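4 Descaling and routine care

4.1 When to descale

The Haretti 600 counts every litre it heats. After 80 litres the amber light beside the tank starts to flash slowly. You can carry on making drinks while it flashes slowly, but plan to descale within the week. When the light flashes quickly the machine is due now, and it will stop heating after 10 more drinks until the descaling programme has been run to the end.

The 80-litre setting is the factory setting and suits most tap water. If your water is soft you can raise the interval in the settings menu (see section 6). If you fill the tank from a filter jug, leave the setting as it is for the first two cycles and look at how much scale comes out before changing anything.

4.2 What you need

One sachet of Brulwood descaling powder, or one sachet of plain citric acid powder of the same weight
Fresh cold water
A container that holds at least 1,000 ml, to catch the rinse water
A mug, for the test drink at the end
A soft cloth

CAUTION: Do not use vinegar. It attacks the seals in the pump and the smell stays in the tank. Damage caused by vinegar is not covered by the guarantee.

CAUTION: Descaler marks marble, limestone and some painted worktops. Put a tray or an old towel under the machine before you start. Wipe up any splash at once with plain water.

4.3 Preparing the machine

1. Switch the machine off at the front and leave it for 10 minutes to cool.

2. Lift out the water tank and pour away what is left in it.

3. Take the filter cartridge out of the tank, if one is fitted. Stand it in a glass of clean water until you have finished. A cartridge that has been through descaler has to be thrown away.

4. Empty the drip tray and push it back until it clicks.

5. Take out any used coffee and close the lid. The programme will not start with the lid open.

6. Fill the tank with cold water to the 600 ml line. Add the whole sachet and stir until no grains can be seen at the bottom.

7. Put the tank back and press down firmly. A badly seated tank is the usual reason for error E4.

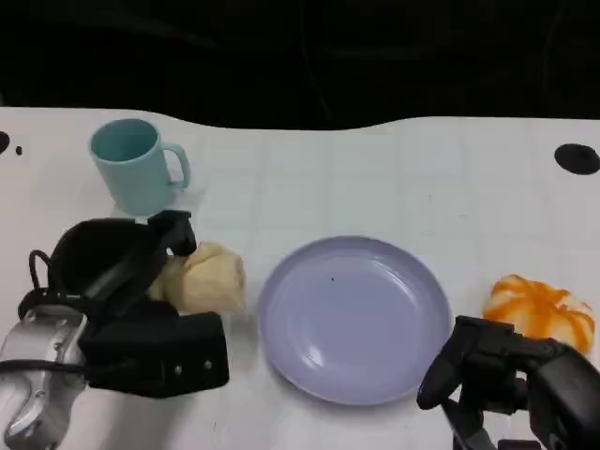
4.4 Running the programme

The programme has two parts, a descaling part and a rinsing part. Allow half an hour for both. You do not have to stand over the machine the whole time, but you will be needed once in the middle, and the outlet runs very hot during the rinse.

1. Place the container under the outlet. Check that it stands flat and that the outlet is over the middle of it.

2. Switch on. Wait until the power light is steady.

3. Hold down the two cup buttons together until the amber light comes on and stays on. Let go.

4. The pump now runs in short bursts with long pauses between them. The pauses are normal and let the descaler soak. Do not switch off.

5. When the tank is empty the machine beeps twice and the amber light flashes. Empty the container into the sink and put it back.

6. Rinse the tank well under the tap. Fill it to the MAX line with fresh water and refit it.

7. Press the large cup button once. The machine pumps all of the water through without pausing.

8. When the amber light goes out, descaling is complete and the litre count has gone back to zero.

NOTE: If the power fails part of the way through, the machine remembers where it was. Switch on again and it will ask for the rinse, even if the descaling part was nearly done. Run the rinse, then start the whole programme again with a new sachet if you think much of the first was wasted.

WARNING: Never drink anything from the machine between steps 3 and 8. Keep children away from the outlet and the container.

4.5 After descaling

1. Refit the filter cartridge.

2. Fill the tank with fresh water and run one large cup of hot water with no coffee. Throw it away.

3. Run a second cup into your mug and smell it. If it is at all sharp, run another full tank of plain water through.

4. Wipe the outlet and the area behind the drip tray with a damp cloth. White crumbs of loose scale often collect there in the first day or two. They are harmless.

4.6 Weekly cleaning

Wash the drip tray and the tank lid by hand in warm water with a little washing-up liquid. The tray grid can go in the top rack of a dishwasher. The tank cannot — it will cloud and may warp so that it no longer seals.

Wipe the casing with a soft cloth. Do not use scouring powder or the rough side of a sponge. Never put the machine itself under the tap.

Mugs up to 11 cm tall fit with the drip tray in place. For anything taller, slide the tray out and stand the mug on the base plate. Expect a few splashes.

4.7 If something goes wrong

Amber light still flashing after the rinse: the tank was not full at step 6. Fill to MAX and press the large cup button again.

Pump is loud and nothing comes out: there is air in the pipe. Lift the tank out, push it back down and try again. Repeat up to three times.

Water comes out in a thin, crooked stream: there is scale left in the outlet. Unscrew the outlet cap anticlockwise, soak it overnight in fresh descaler solution, rinse it and screw it back by hand. Do not use pliers.

E4 on the display: tank missing or not seated.

E7 on the display: the heater has cut out. Unplug the machine and contact the Govindasamy service desk at Gretton. Do not open the casing.

Changes in this issue: step 6 of 4.3 corrected (the fill line was given wrongly in the June issue); note on power failure added to 4.4.

Text: Sulastri Halim. Checked: Danang Hartono. Issued 2023-12-07.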